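Quick one tonight, back late from Bodthorpe and my boots are still on.

So I finally found the mill race. Third try. Everybody says follow the creek up from the Lorkville road, but you want the other bank, the side with the old fence posts. Go past the second bend, duck under the hawthorn, and there's a low line of stones in the grass. Easy to miss in summer. In March it's plain as anything.

The race runs maybe a hundred yards and then just quits at a boggy patch. My guess is thats where the wheel pit was. Didn't want to step in it to find out. I did poke a stick in and it went down a good 2 feet before it hit something hard. Stone? Could be.
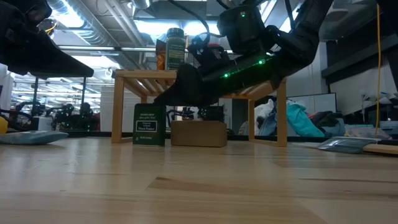 *Little wooden stand with a slatted top.*

Now the name. The 1,203 acre tract on the county plat is marked Tawfik, and the mill sits right at the south corner of it. But Rasmus Pärn, who wrote the only decent pamphlet on this valley, calls it the Flalluver mill all the way through. Same mill? Two mills? He gives no map — drives me nuts. He does say the miller's house had a single room and a chimney on the north end, and there IS a heap of rubble north of the race, with one squared block that could be a hearth stone.

The deed book has a sale for $1,886, mill and house together, no year I can read. Ink's gone brown and somebody folded the page right across it. Next sale is $2,997, so either they built something or prices went up.

Things to do:

- go back before the nettles come up
- measure the rubble heap properly
- ask at the Bodthorpe library about the other plat, the one with the ford on it
- bring a longer stick

If your family was from up that way and you ever heard either name, leave a comment. Even a half rememberd story is fine. Ok, boots off, bed.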